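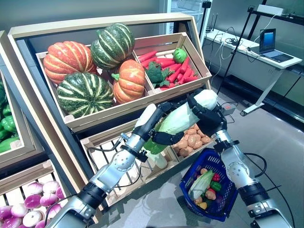

Section 4. Filling the Oltia Display Stand

Before you start, check that the stand is assembled as shown in Section 3 and that all corner screws are tight. Load the crates only after the stand is in its final position.

4.1 Placing the display produce

1. Unpack the produce and sort it by kind. Keep each kind together until its crate is ready.

2. Fill the upper crates first. Put the pumpkins in one crate, with the largest low against the front board and the smaller ones beside or behind it. Mix orange and striped green.

3. Lay the carrots in a heap in the next upper crate. Let them fall at an angle — they don't need to line up. Set the broccoli in among them.

4. Pour the potatoes into the lower crate a few at a time and level the pile by hand.

5. Place the napa cabbage in the lower crate beside the potatoes. Lay it diagonally. Long pieces should be held at both ends until they rest on the boards.

Note: If you use a carrying basket, keep it on the floor or on a cart. Don't rest it on the edge of a crate. 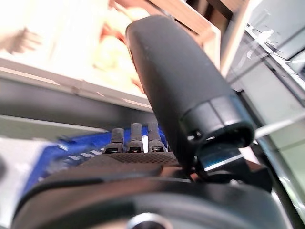 6. Return spare pieces to their carton and mark it with part number 2185.

CAUTION: Don't lean on the front boards or use a crate as a step.

CAUTION: Keep the floor in front of the stand clear of loose produce.

4.2 Changing the arrangement

1. Empty the lower crates before the upper ones.

2. Lift pumpkins from underneath with both hands. Don't pull on the stem.

3. Wipe the boards with a dry cloth. Check the slats for splinters and sand them with 400 grit paper if needed.

4. Refill in the order given in 4.1.

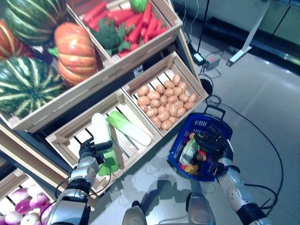 Figure 4. Pumpkins and carrots in the upper crates, potatoes and napa cabbage in the lower.

Note: Clean artificial pieces with a damp cloth and mild soap. Let them dry fully before putting them back — trapped water will stain pale wood.

For replacement produce, contact Zenevley and give the part number on the carton.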